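Zedier Teach Station – Set-Up Guide
Section 4: Showing the arm a task from the simulator

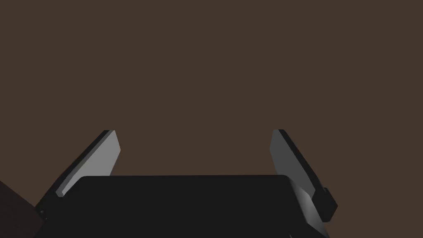
4.1 Before you start

The sales sheet says you can teach a pick in one try. Plan on more than that. In our shop at Skinau the first task that ran without help took 37 recorded runs, and it was a simple one. Read this section through once before you touch the hand controller.

You need the Teach program open, the hand controller charged, and the wrist view showing on the main screen. The view looks out past the palm, with a finger on each side and the work surface beyond. If you see only the table and no fingers, you have the overhead view. Press V to switch.

Note: The simulator draws plain surfaces with no scratches, glare or dust. A run that looks good here is a good sign and no more. Do section 6 on the real arm before you believe any of it.

4.2 Recording a run

1. Load the task file. For a first session, use the one called Ondrejka. It is dull, but the target doesn't move.

2. Hold the controller level and squeeze the side grip to link it to the arm. The arm should follow your hand at half speed. If it jumps, let go, press Home and link again.

3. Open the fingers all the way with the thumb wheel. Check the wrist view for a clear gap between the pads, with nothing between them.

4. Press Record. Wait for the tone before you move. Anything you do before the tone is lost, whatever the progress bar seems to promise.

5. Bring the gripper in slowly, with the palm square to the surface. Correct sideways first, then go down. People who do both at once tend to record a wobble, and the arm will copy the wobble faithfully.

6. Close the fingers until the force bar turns green, then stop turning the wheel. The bar lags behind your thumb. Count to 2 before deciding it needs more.

7. Lift, move to the drop point, open the fingers and back straight out.

8. Press Record again to stop. Save the run or throw it away now, while you still remember how it went.

Caution: Do not save a bad run on the idea that the software will "learn around it." The program has a filter for poor runs, and we have not found a setting where it catches more than the obvious ones. Delete them yourself.

Caution: If the real arm is powered and the Mirror box is ticked, it will move along with the simulated one. Untick Mirror before every practice session. The program turns it back on after each update without telling you.

4.3 Checking what you recorded

Open the Review tab and play each run at normal speed. Watch the pads as they close. Both should meet the part at the same time; if one side pushes it first, record the run again.

The score next to each run is labeled "Quality." As far as we can tell, it mostly rewards short runs. Norbert Beneš recorded one where he missed the part completely, and it scored higher than any of his good ones. Use the score for sorting if you like, but go by what you see.

4.4 Common problems

Error 588: The controller lost its link in the middle of a run. Throw the run away, even if the part ended up in the right place. There will be a gap in the motion.

Error 2399: The task file and the gripper file don't match. Pick the gripper again from the Setup menu. The help page suggests a full reinstall – try the menu first.

Fingers look open, but the program says closed: Zero the thumb wheel, then close and open the gripper once. If the reading is still wrong, restart Teach.

Arm won't follow downward: You have hit the floor limit set in section 3. Raise the part in the task file and leave the limit alone. The Pondale add-on has its own floor limit, and the higher of the two wins.

Continue to section 5 once you have a set of saved runs you would be willing to watch the real arm repeat.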